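Journals > Vehicle Heritage Engineering > Section 4
6 min read

4. Wear in Restored Straight-Six Engines

4.1 Test engines and procedure

Two prewar straight-six engines were rebuilt to the same drawings, one by Plurard and one by Erraji. Both received new white-metal main bearings, but the Plurard engine kept its original crankshaft, reground and balanced, while the Erraji engine was fitted with a new forging. Each was run for 100 hours on a brake dynamometer at part load, with oil samples drawn every 17 hours. The oil was a straight mineral grade supplied by Truvby.

4.2 Results

Lead content in the oil rose quickly in the first two samples from both engines and then leveled off. The reground crankshaft gave the higher final reading. Baxter and Räsänen found the same order in their earlier work on touring cars, although their engines were run at higher speed and with a detergent oil. Oil pressure at 700 rpm fell slightly in both engines during the run — the drop was larger at the rear main bearing, which is fed last.

No scoring was found on the journals at strip-down. Light polishing was present on the thrust faces of the Plurard engine and was judged acceptable for further service.

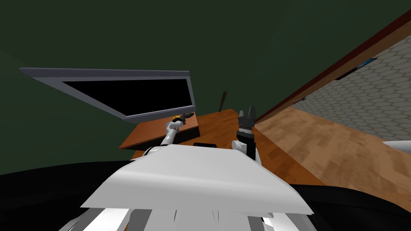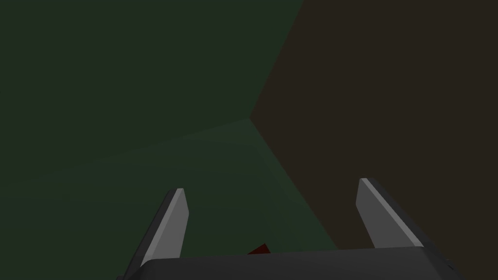
Figure 3. Simulated views: desk with monitor and two robot arms (first); gripper with two fingers (second).

Can these results be applied to engines with shell bearings?
Only in part. The oil pressure trend should carry over, but the lead readings depend on the poured metal and need a separate test.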